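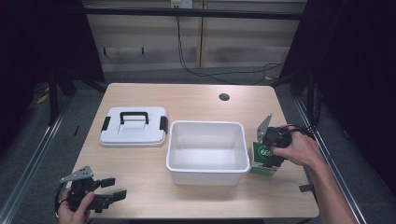

Page 16

## 5. Filling the open bin and the storage box

The Mulex set has two white containers. The open bin is for things you use every day. The storage box with the lid is for things you keep longer.

**Before you start**

- Put both containers on a flat table, next to each other.
- Leave the small round hole of the table free.
- Check that the open bin is clean and empty.

**Steps**

1. Place the small product boxes beside the bin first, with the printed side up. So you can read them before they go in.
2. Put the first box flat on the floor of the bin, close to one wall.
3. Continue along the same wall. Small boxes must stay below the rim.
4. Move the items for longer storage into the other container. Open both side latches before you lift the lid.
5. Put the lid back and press it down at both ends. Close the left latch, then the right latch.
6. Pull each latch lightly with one finger. It should not move.

> **Note:** The walls of the open bin are tapered, so there is less space at the bottom than at the top. Large boxes go in last.

> **Caution:** Never lift the storage box by the handle when only one latch is closed – the lid can come off. The maximum load is 10 kg.

> **Caution:** Do not put the storage box on top of the open bin.

If a latch becomes hard to close, wipe it with a damp cloth and let it dry for around 2 hours. Spare latches can be ordered from Pramov. For cleaning of the lid, see section 6.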